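January, template bench, morning

Picked up the habit tracker sheet again. The Drustow set now has the month page, the week page and the tracker, all in Letter and A4. Only the tracker still gives trouble in print. On screen it is fine. On paper the bottom row of boxes goes missing on the old inkjet and the right-hand rule comes out half as thick as the others.

Printed from the browser first, since most people who download these will do the same. Default settings, margins left alone. The browser scaled the page down by itself and the boxes came out too small to put a proper check mark in. Printed again at actual size and lost the bottom row. Same file from the desktop PDF reader at actual size was all there, but the last rule sat so close to the edge that the printer smeared it.

Moved the whole grid up and took the footer line out. The web address can go in the header in small type, next to the name line. Saved as Drustow tracker B.

10:40

Tracker B on the inkjet: bottom row prints. Right rule is still thin. Checked the drawing file and the rule was not a rule, it was the edge of the last column of boxes, so it only got one stroke where the inside lines get two, one from each neighbor. Redrew the grid as straight lines across and down. Smaller file as well. The week page is built the same wrong way and will need the same fix. Leave it until the tracker is signed off.
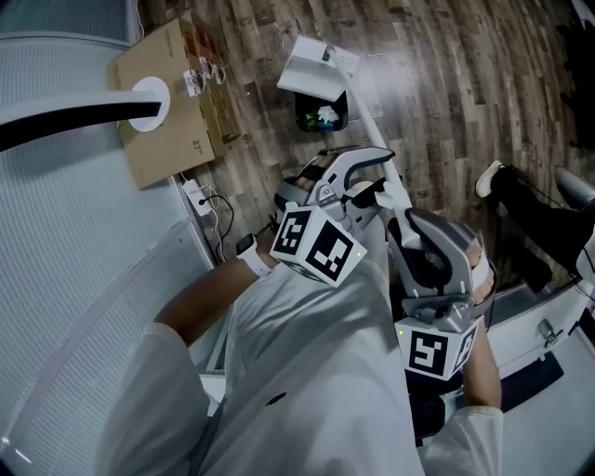 Floor work from above: hand-held grippers, one closed on a thin white pole.

Paper. Ran tracker B on three stocks:

Plain copier paper. Fine lines are clean. Felt pen shows through to the back, so it would be no good two-sided.

Brabec cream, the heavier one. Looks best of the lot. Takes felt pen without showing through. The pale gray weekend columns turn a muddy tan on it and the numbers in them are harder to read.

Urkton matte card. Jammed in the rear tray, went through the manual slot. Ink sat on top and came off on my thumb until it had been left a while. Would do for a wall copy. I would not suggest it to anyone for a binder.

JPG version next. Exported at 300 dpi. The lines are sharp at full size but the photo viewer crops to fill the page unless you tell it to fit, and then it adds its own white border on top of ours. I want a line on the download page telling people to use the PDF if they are printing and the JPG if they are putting it on a tablet. Had a draft of that line in the old Traltis folder. Could not find it, wrote a new one.

File names: the old scheme has got out of hand. The folder is at 113 files and some of them differ only by a trailing underscore. From now on it is set, page, paper size, letter. So Drustow-tracker-A4-B. No more "final".

2:15 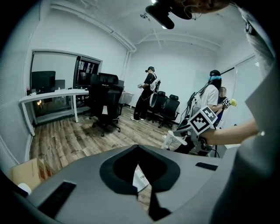 The gray for the box outlines is the last thing to settle. Version A used 20 percent black, picked on the monitor late in the day with the desk lamp on. It printed so lightly that the lines dropped out at arm's length. White walls and a white ceiling throw back a lot of light, and print on a white sheet goes faint very easily — you can see it on the one showing through the narrow gap under the black gripper fingers. Kitchens and offices are where these get hung up, so they have to be readable in a bright room. Went darker in small steps on a test strip and stopped where the outline held up from the doorway. Pencil marks inside the box still stand out against it.

Same gray now used for the name line and the day numbers. Left the month title solid black.

Hole punch check: the left margin clears a three-hole punch on Letter. On A4 with two holes it just touches the first letter of the longest habit line. Shifted the A4 grid right by a hair. Have not reprinted that yet.

Still to do:
Redraw the week page grid
Reprint A4 after the shift
Try the lighter Brabec cream with the new gray
Check the blank version with no month title, the header may look too empty
Replace the preview thumbnail, it still shows the footer

Black cartridge is low. Do the A4 reprint before the cream.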